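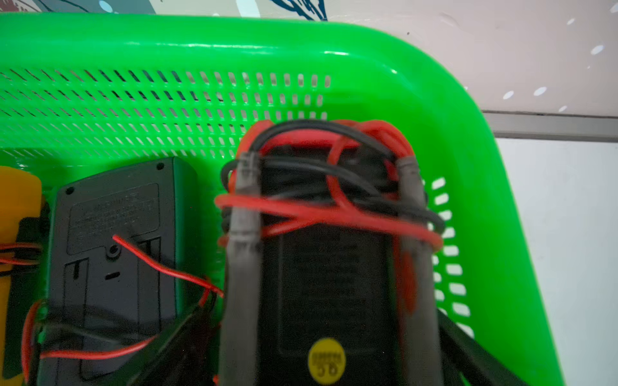 Inside of the green basket, with one unit on the left.

Reading time: 3 minutes

Shared Instruments: Storage of Handheld Multimeters

bench_admin_minhas
Oct 8, 2026
Members are asked to comment on the proposed storage rule for the shared multimeters at the Minhas bench. Under the proposal, every meter returns to the green basket at the end of a session, standing upright, with its leads wrapped around the body. The present rule, adopted in March, only requires that meters be left "on or near" the basket. Several members have asked for clearer wording.

okik_stores
Okik Stores supports the proposal in part. Upright storage takes less table space and lets a member find the right meter by the color of its case. We do not support wrapping leads around the body. Tight turns near the plug shorten the life of the lead, and we replaced 43 leads last year. We would prefer leads coiled separately and held with a strap.

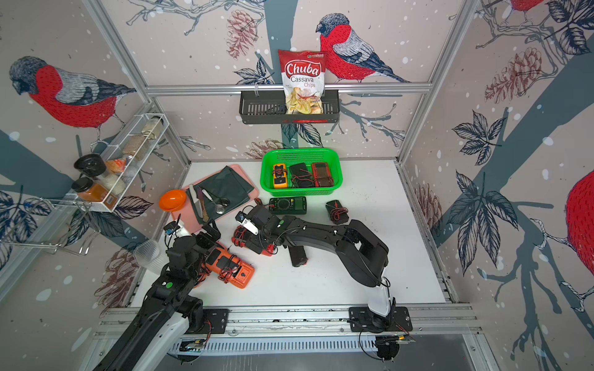 Meters in the basket and on the table, beside the cutting board.

ledger710
I would ask that the rule also cover the kitchen items. The cutting board and knives share the table with the meters, and a probe tip should not rest where food is prepared. A line stating that the board stays on its own side of the table would be sufficient.

bench_admin_minhas
The request is noted and will be added to the draft. On the matter of leads, separate coils were tried at the Kikum bench under work order 1072. Leads were regularly returned with the wrong meter, and the practice was withdrawn. Keeping each pair with its own instrument remains our preference. A loose loop is acceptable.
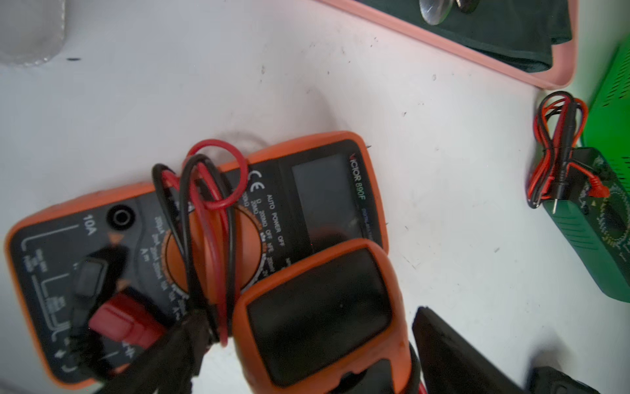 plodgate_reader writes that a loose loop is worse than either option, as it catches on the next meter when one is lifted out. Plodgate uses a flat wrap with the plugs tucked under the last turn, and recommends that members be shown the method once.

okik_stores
We would accept the Plodgate method on the condition that the first turn is left slack at the jack. Our objection to a tight wrap stands.

ledger710
Please also clarify whether fabric pouches belong in the basket. In my view they should be kept flat in front of it, as a pouch takes the place of a meter. 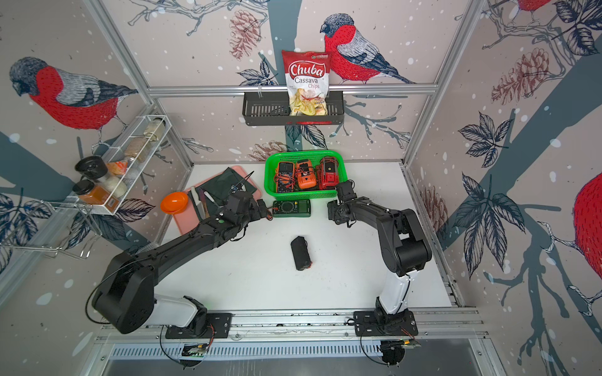

Revised Draft for Comment

bench_admin_minhas
1. Meters are switched off and returned upright to the green basket.
2. Leads stay with their own meter, in a flat wrap with the first turn slack.
3. Pouches are not stored in the basket.
4. The cutting board and knives are kept apart from all meters and leads.

okik_stores
Okik Stores agrees to items 1, 3 and 4. We ask that item 2 be reviewed after one quarter against the number of leads replaced.

ledger710
Agreed on all items.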